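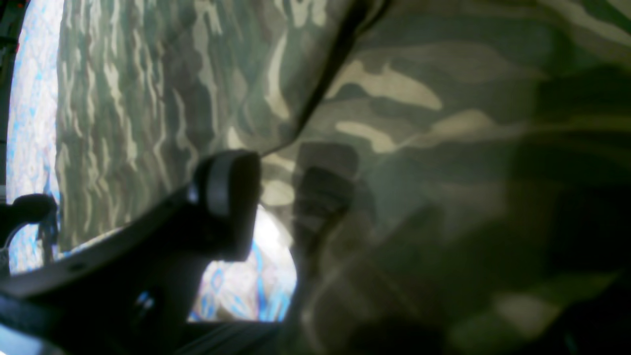
Woldegiorgis opens clothing reuse room in November

Camouflage jackets, work pants and winter coats among the first items sorted for new owners

A new clothing reuse room opens its doors at Woldegiorgis this November, and the shelves are already filling up! Over the past season the team has sorted, folded and mended 439 pieces of donated outdoor and work clothing, and 292 of them are ready to go home with someone new on opening day.

The room takes up the old paint store behind the Jandel Street entrance. It has fresh shelving along both long walls, a wide folding table under the window and a mending corner with two sewing machines. Hunting and fishing gear has its own bay, with camouflage shirts and pants in greens and khakis beside the rain shells and wool layers.

"We thought we'd get mostly T-shirts," said Mesfin Abdella, who coordinates the project. "What came in was proper outdoor clothing, the kind that costs a lot to buy new and lasts for years if you look after it. People had it in the basement, it didn't fit any more, and they were really happy to hear it would get worn again."

Every donated piece goes through the same steps. Pockets are emptied (fish hooks have been found more than once), zippers and snaps are tested, and seams are checked inside and out. Patterned fabric gets a second look under the lamp, as a small tear in a camouflage print is very easy to miss. Anything that needs work goes to the mending corner with a tag pinned to the spot. Clothing past repair is cut down for patches, and the plain and patterned scraps are kept in separate bins so that menders can find a fair match in colour.

Folding has become a bit of a favourite job. The shelves are 4 high and fairly shallow, so the team settled on a flat fold with the size label facing out. Heavy coats are hung on the rail by the door.

The project is run with Nikirura, the neighbourhood sewing group, whose members will hold a drop-in mending table every Thursday evening from 6:30 to 8:30. Bring a jacket with a stuck zipper or a pair of pants with a worn knee, and someone will sit down with you and show you how to fix it. No experience is needed, and thread and needles are supplied. Prorkuro, the tool library next door, has lent the folding table and the lamps, and will take in any outdoor gear that isn't clothing — tents, packs, camp stoves and so on.

"I love seeing the table full on a Thursday," Abdella said. "Somebody is always holding up a coat and asking who it would fit."

Clothing is free to take. Visitors are asked to limit themselves to five pieces on a first visit so there is a good choice for everyone through the cold months.

Donations are welcome during opening hours at the Jandel Street entrance. Please wash and dry items before bringing them in. Children's snowsuits, insulated work pants and larger sizes in everything are especially needed right now. The room can't accept footwear, helmets or bedding.

Media are welcome to visit during the Thursday mending table. Interviews with Mesfin Abdella can be arranged through the Woldegiorgis front desk.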